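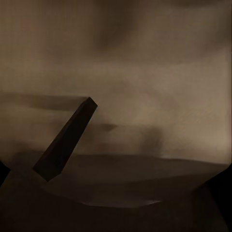
Datasets / Text / Food & Cooking

Skikura Soup Notes, version 11

Hi, and thanks for stopping by! Skikura is a small pile of text files holding every soup I've cooked and bothered to write down. I started it because my old notebook was falling apart (the lentil page came off the spiral and I found it behind the stove), and then I got carried away, as I do, and now it's a proper dataset with columns and everything.

Last updated 18 March 2023.

What you get

There are 106 recipes in recipes.csv and 500 cooking notes in notes.csv. A recipe is the plan, and a note is what happened on one particular night when I made it. Some recipes have a dozen notes and some have none at all, mostly the cold soups, which I copied in from my index cards and then never felt like making again.

There's also a little file called swaps.txt that lists what I used when I was out of something. It's a mess. I love it more than the other two, though, and it's the one I open when I'm standing in the kitchen with half a cabbage.

The columns in recipes.csv

id: a plain number. Gaps are recipes I merged or threw out, so please don't go looking for number 28.
name: whatever I call it at home. "Green One" and "Other Green One" are different soups!
base: water, stock, milk, or tomato.
minutes: from first chop to first bowl, including the time I spend hunting for the peeler.
serves: people who eat like me. If you have teenagers, cut it in half.
source: where I got it. "Pornico" means the cafe of that name, where I used to eat lunch and try to guess what was in the pot, so treat all of those as guesses.

The columns in notes.csv

recipe_id: matches id in the other file.
month: just the month and year, because I was never good about days.
changed: what I did differently, in free text.
score: one to five. I'm a soft grader, and a three from me is a soup I wouldn't serve to guests.
again: yes, no, or "maybe in winter."

Getting it

Download the folder and open the files in any spreadsheet program. They're saved as UTF-8, so if the jalapeño rows come out with funny characters in them, pick that in the import window and they should clear right up. The separator is a semicolon, by the way. I use way too many commas in the free text and got tired of quoting everything.

If you want the recipes on your phone, I keep a plain text copy in the folder called phone, one file per soup. Those get made by a short script I named Appiah, and you can run it yourself with "python appiah.py recipes.csv phone". It overwrites what's in there without asking, so keep your own edits somewhere else!

Known problems

Salt is all over the place. Before the February cleanup I wrote things like "salt, the usual," and I've left those alone since I can't remember what the usual was. Going forward it's in teaspoons.

Amounts are American cups and spoons throughout, except for the bread soups, which came to me in grams and stayed that way. I tried converting one and it turned into paste.

The scores lean heavily toward beans. I like beans. Please don't use this to work out what people in general like for dinner, it's one kitchen and one pretty stubborn cook.

I don't track allergens. A few recipes say "no dairy" in the name, but that only means I didn't put any in, and I never checked the label on the bouillon.

What changed in this version

Split the chowders into their own base type, then put them back under milk when I saw there were so few of them.
Fixed the minutes on the onion soup. It said 28 and that was wildly hopeful.
Removed two copies of the same minestrone.
Added the Valometti set, which is all the soups I made from the mixed vegetable boxes I get from Valometti, the farm stand. Lots of turnips in there, be warned.

Using and sharing

Take it, cook from it, chop it up for a class, whatever you like. A link back would be lovely. If you fix a typo or try a swap that works, open an issue and tell me what you did and how it tasted, and I'll put it in the next version with your username next to it. Photos of soup are welcome too, but I can't store them in the folder, so just post a link.

Still to do: tags for the slow cooker ones, and a decent name for Other Green One.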